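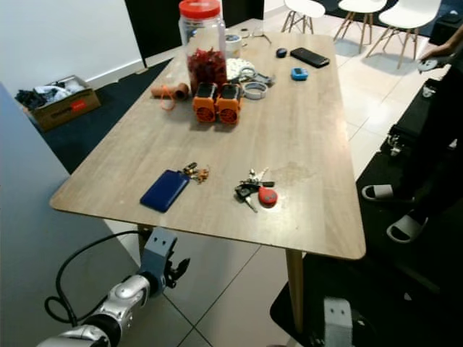

*The big table, mid-afternoon, red-lidded jar and all.*

September, and I have promised myself again that the table will be clear by supper. I sat down with my tea and looked at it for a good long while instead, which was very pleasant!

The jar can go on the shelf as soon as I make room for it (I do love that bright red lid, and the dark red crinkly stuff inside looks so cheerful against the pale wood). The two orange things with the round grilles belong together, so they'll share a box, and the little brownish tube with its orange loop can go in with them. Then there's the tape, which somehow always drifts to the far end, and the gray tool, which I'd like to keep handy for the Kulholm shelf. That has 40 screws and one page of instructions, bless them.

The small brass bits near the blue phone I'll sort last, with my glasses on and a saucer to put them in. I've given myself 60 minutes for the whole business, starting at 6, and after that it's soup and the radio whatever the table looks like.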